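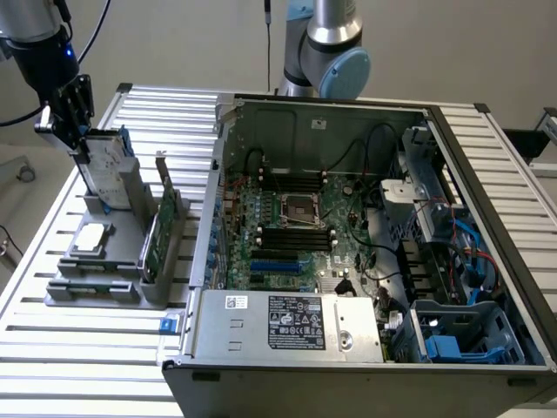
Dá para fazer montagem e desmontagem de PCs com dois braços numa oficina partilhada?
Com dois braços pequenos, uma mesa de perfil de alumínio e um suporte de peças impresso, faz-se a parte mecânica repetível. O encaixe de cabos continua a pedir mão humana ou muita paciência com o controlo de força.

Análise: kit de garras Lacson para braços de bancada
Secção: Ferramentas / Oficina Plorano

Material avaliado: 2 garras Lacson de dedos paralelos, placas adaptadoras e software Drondon. Preço pago: 929 euros, sem braços. Período de utilização: desde outubro, em bancada partilhada.

Montagem mecânica
O kit chega em placas pretas planas com furos redondos e parafusos à vista. A instrução impressa troca a ordem de dois passos: o adaptador do punho tem de ser apertado antes da placa larga, caso contrário a chave não entra. Os furos estão bem alinhados. O aperto dos dedos cede com o uso e convém aplicar trava-roscas médio logo na primeira montagem.

Bancada
Usámos torres de secretária antigas, abertas e sem o painel lateral. A ranhura da mesa permite fixar batentes em qualquer ponto, o que vale mais do que uma base dedicada. O suporte de peças é um desenho nosso, impresso em cinzento, com um recesso quadrado para o processador e uma ranhura para a placa de expansão, que fica ao alto. Folga final do recesso: 0,3 mm por lado. Com menos, o processador prende na saída.

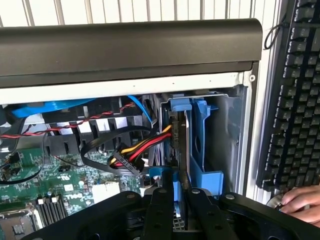
Acesso ao interior da caixa
O dedo comprido é o ponto forte do kit. Chega à gaiola dos discos sem que o corpo da garra toque na estrutura, desde que a aproximação seja vertical. O ponto fraco é a placa larga, que ocupa demasiado espaço lateral e apanha cabos soltos. Recomendo prender os cabos SATA e de alimentação antes de correr qualquer trajetória. Em caixas mais estreitas, a placa teria de ser cortada.

Software
O Drondon grava pontos por guiamento manual e reproduz a sequência. A interface é lenta a abrir projetos com mais de 500 pontos. Não há verificação de colisão entre os dois braços; a exclusão de zonas faz-se à mão, num ficheiro de texto. O módulo Grurnasden, vendido à parte, promete resolver isto. Não o testei.
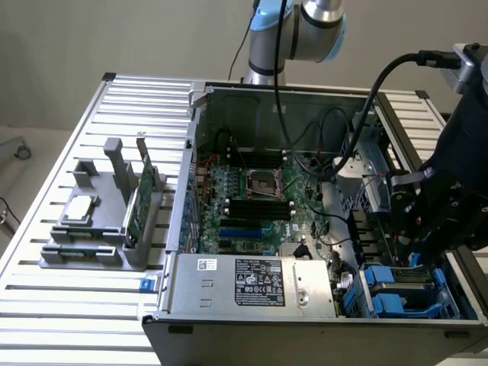 Repetibilidade
Para discos de 3,5 polegadas, a preensão é estável pelas faces laterais. Para o processador, os dedos de origem não servem: são largos e a superfície é lisa. Colámos borracha fina e reduzimos a força ao mínimo. A inserção no socket exige referência nova sempre que a caixa é deslocada.

Consumíveis e manutenção
Reaperto semanal dos dedos. O cabo da garra sai pelo topo e precisa de uma laço folgado; o conector não tem retenção.

Classificação
Mecânica: 9/10
Software: 5/10
Documentação: 4/10

Compraria de novo as garras. O software, só com a verificação de colisão incluída.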